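Why I've stopped trusting the green light

So the Pedard arm dropped a mug on Wednesday, and I've been cranky about it ever since. It wasn't the mug (it was ugly, it came from an op shop), it was what the log had to say afterwards. Task complete, confidence 99 per cent. The handle was under the bench by then and I was looking for the dustpan.

I've been mucking about with two-armed tabletop setups for a fair while now, mostly tidying jobs, folding a cloth, putting one thing on top of another thing. They drop stuff. Everybody's robot drops stuff and I've got no quarrel with that. My quarrel is with how we've all agreed to let the machine mark its own homework.

What happened was pretty dull. The right arm had the cloth, the left arm had the mug, and a cable had worked itself round the left wrist over the course of the afternoon. When the arm went to turn, the cable pulled tight, the wrist motor pushed harder to make up for it, and the gripper let go. The software compared where it had told the fingers to be with where the fingers were, found they matched, and called it a win. At no point did it check for a mug!

I went back through the logs that night, which I should have done in February when I first noticed the wrist getting warm. There were 37 runs marked as successes, and when I sat and watched the recordings, 13 of them weren't. In 4 of those the cable was already snagging. Nothing had broken, so I hadn't looked.

The usual answer is more sensors, and Cellov will happily sell you a fingertip kit. Fine, maybe I'll buy one. But the cameras I had were already looking straight at the problem – I just wasn't using them to decide whether the job was done. A cheap check at the end (is the thing where you said you'd put it?) would have caught nearly every one of the bad runs. So would a limit on the wrist current, and so would a person wandering over with a cup of tea and having a squiz at the cables.

And yes, it's a small arm and a second-hand mug. I still reckon it's a safety matter, as the habit travels. The people who learn on bench arms go off and work on big ones, and they take their idea of what counts as finished with them. I'd like the next lot to be a bit suspicious of a green light. For now I'm tying down every cable before I start, and I've set the arm to stop dead when the wrist strains. 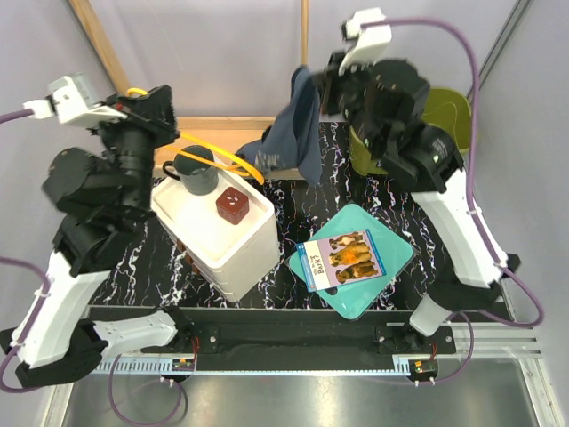 Nele Verschueren: Agree on the logs, but I'd be careful with stopping dead. Ours did that while holding something over the edge of the bench, and when we cut the power to free the cable the whole arm sagged. Back it off slowly to a rest position first, then stop.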